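Quick one before I forget it all. Open day at Halonen's place in Vusstead, 19 September 2019, went straight from work and got there with the last lot. Four of us on the tour. Parking is awful, go round the back by Gidden if you ever do this.

First half was the usual, slides, tea, a long bit on the Zundport arm which was not even switched on. Bit of a swizz. Then Dennis Mrema took over and it got good. He runs the hand-held gripper side. You hold the thing, do the job yourself, and the recording goes off to teach a robot later. 2531 recordings so far apparently, and they bin any with a wobble in them. Eight people taking turns since July.
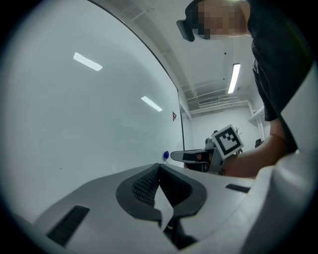 *Whiteboard practice, gripper finger pointing towards the blue magnet.*

Magnets sound easy. They are not! I had a go at the end and my wrist was complaining after a couple of minutes, you want to twist and the gripper wants you to come in flat. Dennis reckons 80 tries before it feels normal. I managed four, one of them decent. Also the squeeze is lighter than you'd think, I kept crushing down on it like a pair of garden shears.

Asked about the square black and white marker on top of the gripper, got a very long anwser about tracking, understood maybe half. Will ring him and write it up propely.

Bus now. More at the weekend if the notes are readable.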